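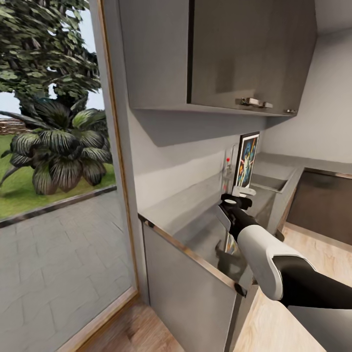 Kitchen corner by the garden door, paved patio outside.

Home | Newsroom | Checklists | Contact

Checks before an automated story goes live, with my comments
By Amândio Rebelo — July

I run down this list every Tuesday before the property and earnings briefs go out on Cleklow. Copy it if you like, and change whatever doesn't fit your desk.

1. Source file is the current one. OK
The Wirkar feed keeps its old file sitting right next to the new one (why?!), so I open both and look at the header row.

2. Company and place names match our style list. FIXED
Magalhães lost its tilde again and came out as a question mark. I fixed it by hand and sent the bad row to the desk.

3. Ups and downs point the right way. OK
If profit fell, the verb has to say it fell. I read the first sentence of each story out loud next to the number. Feels silly, works great.

4. Blank cells. FAIL
2 stories went out of the template with a hole where the prior-year figure should be. Both held. The template needs a fallback line — I've asked for one before and I'm asking again.

5. Length under 500 words. OK
Nothing came close this time.

6. Label saying the text was written by software. OK
It's on every story and it's at the top, where I want it. Last month it had slid under the related links and a reader wrote in, pretty annoyed, and I was on her side.

7. A named editor on each piece. OK
Mine, mostly. Gevik took the late batch.

8. Kill switch tested. NOT DONE
I ran out of time before the 8 a.m. send. I'll do it first thing next round, before I even open the feed. If you're covering for me, please do it too, and write down how long the stories take to disappear from the front page.

Open items: the fallback line, the tilde, the kill switch. Send me a note if you spot one I missed.

Recent checklists
Corrections and updates page
Reader comments before opening a thread
Newsletter links and subject lines
Photo credits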